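Support > Craft Kilns > Stindeto Tabletop Glass Kiln > Set-up Guide

Section 4. Preparing and Firing Patterned Glass

This section applies to the Stindeto kiln supplied by Follstead with the standard shelf kit. Read it in full before the first firing.

4.1 Before You Begin

Place the kiln on a level, heat-resistant surface. Keep glass cutting and kiln work apart from any area where food is prepared.

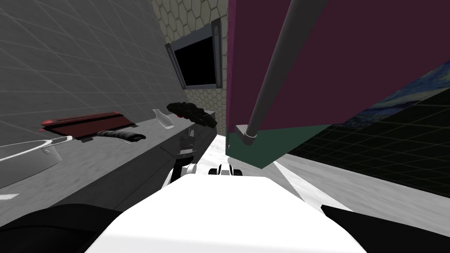
Kitchen counter with saucepan and cutting board.

1. Check that the kiln is switched off and unplugged.
2. Brush two coats of Scanlon shelf primer onto the shelf. Allow the first coat to dry before applying the second.
3. Clean each piece of glass with water and a lint-free cloth. Fingerprints may fire permanently into the surface.
4. Confirm that all pieces carry the same expansion rating. Glass of different ratings will crack on cooling — in some cases several days later.

CAUTION: Wear safety glasses when cutting, breaking or grinding glass.

5. Arrange the cut pieces on the shelf and leave a clear margin on all sides.

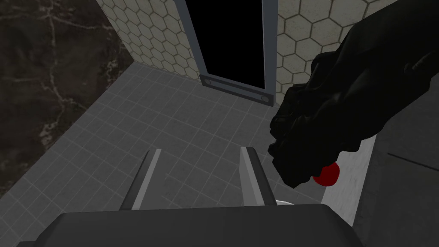
4.2 Laying Out the Pattern

Patterned panels are built from strips or squares on a clear base sheet. Mark the layout on paper first and transfer it piece by piece.

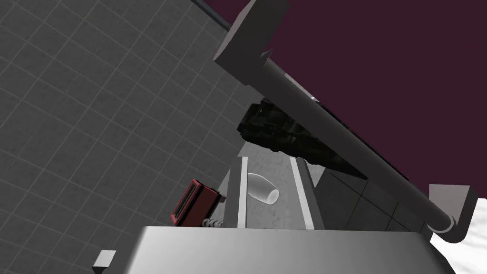
Square patterns show small errors more readily than free-form designs. Draw two guide lines at right angles and work outward from the point where they cross. A plain tiled surface with thin, light grid lines, like the large gray one in the illustration, is a useful model for spacing: the lines should remain straight along their full length. Glue may be used sparingly at the corners.

4.3 Firing

1. Close the lid and connect the kiln.
2. Select the Ziswood program for slow heating.
3. Set the first ramp to 200 degrees per hour.
4. Do not open the lid until the display reads below 100 degrees.

NOTE: The shelf must be re-primed after every full fuse.

Follstead Customer Support | Copyright Follstead | Back to top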